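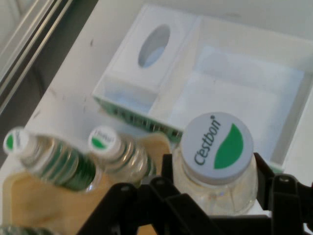
The bottle task from the wrist camera, with the gripper at the bottle nearest to it.

Visit report: gripper trials at Gratthorpe
Posted 16 Sep 2025

Print this page | E-mail this page | 3 comments

I went to the Gratthorpe test room to look at grippers for our packing line. We handle small drinks orders, mostly mixed boxes made up by hand, and we have been asked whether an arm could take on part of the work. Alois Oberholzer runs the trials there and had set aside the whole day for us. I am writing this up for those who could not come, and for the people at our Munasinghe depot who will have to live with whatever we choose.

The morning was spent on two grippers, both with two fingers. The Nakurport is the heavier of the pair and closes with its fingers staying parallel. The Brukari is lighter and its finger joints fold a little as they meet the object. Both were run on the same arm with the same controller, and Alois kept the speed settings unchanged between them. Changing one over for the other took longer than I expected, mainly on account of the cabling.

The job was to take a bottle of water from a tray and stand it upright in an open box. It sounds simple. Thin plastic bottles are awkward, though - squeeze too hard and the side gives way, too gently and the bottle slips when the arm speeds up. The clear plastic also gives the cameras trouble. Alois said most of the useful information comes from the cap and the label, and that plain bottles with no label had been dropped from the trials for now.

Before we arrived the room had logged 3,144 attempts with the Nakurport and 2,034 with the Brukari. The totals are not equal, so I would be careful about comparing them directly. Of the Brukari attempts, 261 were marked as failed. The same figure for the Nakurport was still being checked and I have asked for it to be sent on. Alois expects the failures to be lower, with more crushed bottles among them.

What I noticed from watching was the approach. The Nakurport needs a clear gap on each side of the bottle before it goes down. Where bottles stood close together it sometimes stopped and tried from another angle, and this added several seconds. The Brukari went into narrower gaps but was more likely to tilt the bottle on the way up. A tilted bottle then has to be straightened before it can be put down, and the arm did not always manage that.

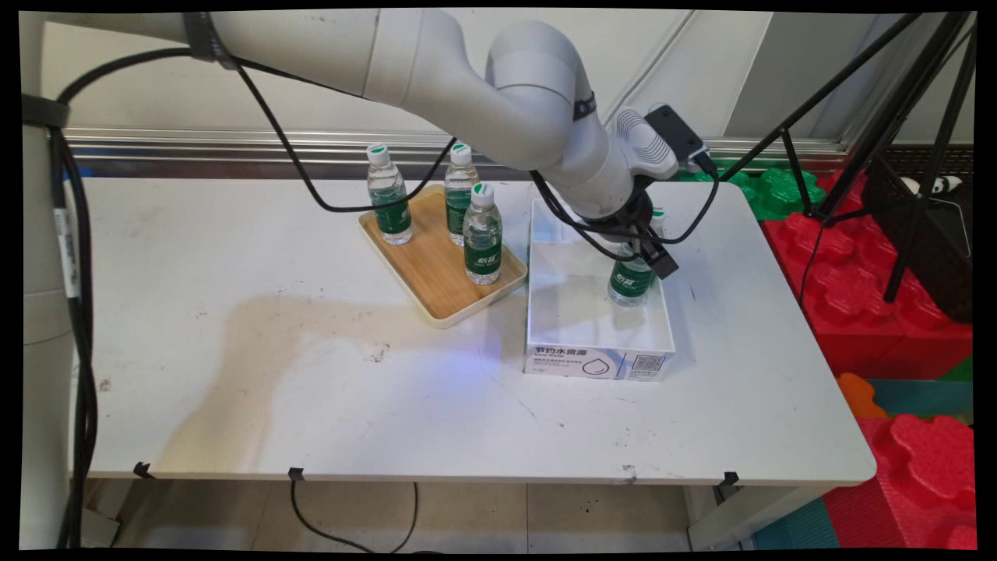 The arm at the box, three bottles on the tray. Fixed view of the table.

After lunch we talked about cameras. There are two views to work with, one from the wrist and one looking at the whole table. The wrist view is good for the last few centimetres. Close to the bottle it shows the cap very large and the parts of the gripper take up a good deal of the picture, so it is not much help for planning the move across. The fixed view shows the tray and the box together but loses the bottle when the gripper comes down over it. Alois had tried running on each view alone and was not happy with either. With both, the controller has more to work through and the arm pauses slightly before each grasp.

I asked about the walls of the box. Ours are a different height from the one used in the trials, and the gripper has to go down inside without touching the sides. The answer was that it depends on the width of the open fingers more than on the arm. The Nakurport opens wider, so it would need more room. We agreed to send over a set of our own boxes and a case of the half-litre bottles from the Munasinghe stock.

On cost, neither supplier would give a firm price without knowing the number of stations. Spare finger pads are cheap for both. The Brukari pads wear faster and are changed with two screws. The Nakurport pads are glued and have to go back to the supplier, which I count against it.

My own view is that the Brukari is closer to what we want, provided the tilting can be dealt with by slowing the lift. I would not order anything until it has been tried with our boxes. Alois has offered a second session in October and I have said yes for two people. Anyone who wants the other place should let me know, and please bring closed shoes - they are strict about it at the door.

Shared 2 times | E-mail this page | Print this page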